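Beds, Beds and More Beds

I have spent most of this month thinking about bedding, which is not how I pictured my life at Caltska going, but there you are! When I took over the house pages of this newsletter from Lalit Garg he told me people would write in about the boiler and the parking. What people write in about is duvets. So this month you get duvets.

First, the linen order. The new sheets from Solanki are in, and they're the plain white ones again (thank you to everyone who voted, and sorry to the stripes people, you were close). They live on the second shelf of the hall closet, fitted on the left, flat on the right. Please don't mix them. I refolded that whole closet on Tuesday and I would like to enjoy it for at least a week.

Wash them at 60 the first time. That's Celsius, by the way, the dial on the Gredach washer has never heard of Fahrenheit. After that a regular warm wash is plenty. The yellow duvets with the little white dots can go in the same way, but one at a time, and only in the big machine. Two of them in there come out as one giant knot with a soggy middle, and I know this because I did it.

A few of you asked how I get a duvet to lie flat on a bed without walking around it a dozen times. I learned my way from my aunt, who ran a guesthouse and could turn over a room before the kettle boiled. Get the sheet tight first, even though you're about to cover it up. Then lay the duvet across the bottom half of the mattress, still folded, line up the two foot corners, and pull it toward the pillows in one go. Give it a good shake from the top edge so the filling drops back where it belongs, and smooth from the middle out with your forearm. Hands leave dents! Forearms don't. I stop when it looks comfortable. A few creases never hurt anyone, and if you want hotel corners you're welcome to come and do mine.

Shivam Kashyap swears by the burrito method for changing covers, where you roll the whole thing up inside out and then unroll it like magic. I've tried it six times now. I had a burrito every time and a made bed once. He has offered to do a demo in the upstairs room if enough of you want to come and laugh, so let me know.

Yellow polka dots on the bed, and the paler bedding with its soft wrinkles:

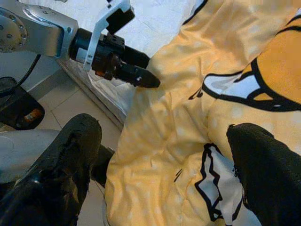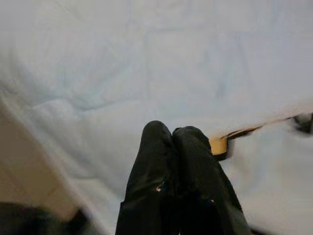
Odds and Ends

The Plerkura mattress protectors are back in stock and I've put a couple aside for the downstairs rooms. If yours crackles when you turn over, it's one of the old ones, so swap it.

We still have a single pillowcase with green piping that belongs to somebody. It's in the basket by the dryer.

Tile floors in the bedrooms: dry mop first, then damp. I'm going to keep putting this in every issue until the dust bunnies are gone.

Next month, towels. Send me your opinions, I know you have them.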